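Papel kraft e fita azul para marcação de bancadas
Linha Jisstead — proteção e divisão de superfícies de trabalho 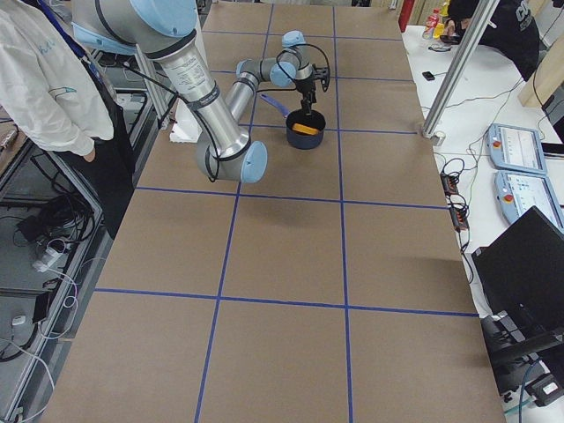 Catálogo Grekanham, página 14

O conjunto Jisstead reúne o papel kraft pardo em bobina e a fita azul de marcação, vendidos juntos ou em separado. Serve para forrar mesas grandes e dividir o tampo em células retangulares, onde cada objeto tem o seu lugar. As tiras de fita são coladas diretamente sobre o papel, no comprimento e na largura da mesa. Uma panela com cabo comprido pode ocupar uma célula e deixar o cabo passar para a vizinha; quem trabalha com peças desse tipo deve prever células mais largas.

Papel
Papel kraft pardo, liso, sem impressão. Largura da bobina: 800 mm. Gramatura: 100 g/m². Para mesas mais largas, use duas faixas lado a lado com sobreposição de dois dedos e cole a emenda por baixo. O papel aceita lápis, caneta e carimbo. Pequenas rugas são normais depois de esticado e diminuem se a bobina descansar aberta de um dia para o outro.

Fita
Fita adesiva azul, fosca, de rasgar à mão. Adere ao kraft e também a tampos laminados, vidro e metal pintado. Sobre o papel, a remoção pode levantar fibras; se a divisão for mudar com frequência, vale trocar a folha inteira.

Como montar
Limpe e seque o tampo. Desenrole o papel a partir de uma das pontas e prenda as bordas por baixo da mesa. Marque a lápis as linhas no sentido do comprimento e cole essas primeiro. Depois passe as transversais, sempre com a fita esticada e sem puxar o papel. Em mesas compridas, trabalhe em duas pessoas — uma segura a ponta, a outra assenta a fita.

Uso
Bancadas de teste, oficinas, salas de aula, conferência de utensílios, separação de peças, montagem de kits. O papel não é impermeável. Para líquidos ou gordura, consulte a base Findine, que vai por baixo do kraft e protege o tampo. Não apoie panelas quentes sobre o papel ou sobre a fita.

Apresentação
Ref. 1370: conjunto com uma bobina de kraft e quatro rolos de fita azul.
As bobinas e os rolos avulsos são pedidos pelo mesmo formulário, no campo de observações. A base Findine não está incluída no conjunto.

Conservação
Guarde as bobinas deitadas, em local seco e longe do sol. A fita perde adesão se ficar muito tempo em ambiente quente; mantenha os rolos na embalagem até o uso.

Entrega e trocas
Os pedidos saem do depósito Ñahui. A tabela de preços é revista em julho. Bobinas cortadas sob medida não têm troca, salvo defeito de fabricação. Rolos de fita fechados podem ser devolvidos na embalagem original.

Produtos relacionados
Base Findine para tampos
Suporte de parede para bobina
Cortador manual para kraft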